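Extension tubing priming volume on ward infusion sets
Posted by Aniela Szewczyk, Gesutholm Day Clinic

Our unit is changing to the Takard extension set for peripheral lines. The package insert gives the length of the tubing but no priming volume. Should staff record the flush used for priming as part of the patient's fluid intake? Our present form has no space for it.

Shih-chieh Yuen
Fluid used to prime the line before connection is not intake and should not be charted as such. Any flush given after connection is charted in full. Please request the priming volume from the supplier in writing and attach the reply to your form.
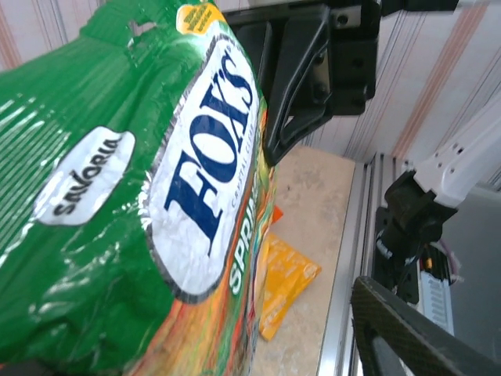 Yuk-lan Chung
Priming volume is also set by the inner diameter, so length alone will not give you the figure. Two sets of equal length may differ. Staff should also be reminded to check the outer wrap of each set before opening. Glossy film creases easily, as on the green FOX'S bag, and glare along the folds can make small print hard to read. Turn the pack under the light until the lot number is clear. Our unit replaced 11 sets in August for unreadable labels.

Tien-fu Shek
We use Cuvine, not Takard, but our form has a line for flushes. Ask your pharmacy.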